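Brellberg 牛皮纸手提袋（开口平底型）

2019年5月27日
作者：Wiremu Cosgrove

Brellberg 是我们店里卖得最久的一款纸袋。它是棕色牛皮纸做的，上面开口，有两条提手，可以自己站在桌子上。很多小店用它装饮料和外卖，也有人买回家，周末去野餐的时候用。 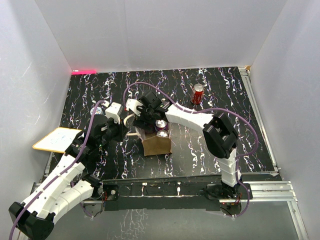 我先说说为什么我喜欢这款袋子。我以前在一家卖冷饮的小店工作，每天要装很多罐装汽水。便宜的袋子有一个问题：放第一罐的时候，袋子就倒了，你必须用一只手扶着它，用另一只手装。Brellberg 的底是平的，打开以后四个角都能碰到桌面。第一罐放在角落，第二罐紧靠着它，袋子就很稳了。

罐装饮料请竖着放。竖着放的时候，重量在底部，拉环朝上，客人往袋子里看一眼就知道里面有什么。如果横着放，罐子会在袋子里滚，走路的时候会碰破侧面的纸。如果还有别的东西，例如水果或者面包，请最后放，放在罐子旁边或者上面。

关于提手
提手贴在袋口的内侧。新袋子是压平了寄出的，提手有时候会弯到一边去，或者倒向外面，这是正常的。装东西以前，把提手往外翻，袋口就完全打开了。装好以后再把两条提手合在一起，从中间提起来。请不要只提一条，这样袋子会歪，贴提手的地方也容易裂开。

关于纸
纸的颜色是自然的棕色，没有漂白，也没有印花。每一批的颜色会有一点点不同，有的深，有的浅。袋口是直接裁的，没有折边，所以边缘不一定非常整齐。有的客人写信问我这是不是次品，不是的。如果您需要折边的袋子，请看同一家工厂的 Cillis，它的袋口往里折了一层，价格也高一些。

这款袋子不防水。从冰箱拿出来的饮料，外面会有小水珠，时间长了纸会变软。短的路没有问题，如果要走半个小时以上，我建议在袋底垫一张厚纸，或者先把罐子擦干。下雨天请用 Erraji 的覆膜袋。

包装和订购
小箱每箱144个，大箱每箱200个。小箱适合第一次买的客人，大箱的单价比较便宜。从我们的仓库发货需要2天，偏远的地方会慢一些。想先试一试的客人，可以写信要样品，样品免费，邮费请您自己付。

印店名也可以，最少200个起印，只能印一种颜色。请把图案发给我们，我们先做一个样子给您看，您同意了再开始印。一月份工厂放假，那个月不能接印刷的订单，普通的袋子照常发货。

保存的方法
没用完的袋子请放在干燥的地方，平着放，上面不要压太重的东西。不要放在水池下面的柜子里，那里太潮，提手的胶会变松。用过的袋子如果还干净，可以折好再用。我自己家里的袋子常常用三四次，最后用来装旧报纸。

常常一起买的东西
Ploreck 纸吸管，Ploreck 圆形封口贴纸，Cillis 折边手提袋（小号）。

对尺寸有疑问的话，请告诉我们您要装什么、装多少，我们帮您选合适的一种。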